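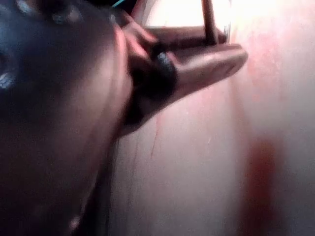
Flodach repair evenings to return in October

The free repair evenings at the Flodach hall in Ondthorpe will start again in October after a summer break, organizers have confirmed. Residents can bring in small household items that need fixing, from lamps and kitchen scales to toys and picture frames, and work on them at a shared bench with someone who has done the job before.

Javiera Navarrete, who runs the evenings, said the hall now has 25 places at each session, and two benches will be kept for delicate work such as jewelry clasps and eyeglass hinges.

"People think they need strong hands for this, and mostly they need patience and a decent light," she said. "We had a lot of small stuff last spring. Screws you can hardly see."

The group spent $800 over the summer on hand tools and new bench lamps. The money came from a plant sale held on Erken Street in the spring. Nogueira, the hardware store next to the hall, is letting the group use its back room for storage.

Items must be small enough for one person to carry. Microwaves and anything that runs on gas will not be accepted. Visitors are asked to bring the broken parts along with the item, in a bag if possible, and to take home anything that can't be fixed.

Sessions last two hours. There is no charge, though replacement parts have to be paid for. Places can be booked at the hall desk or by phone, and children under 12 need an adult with them.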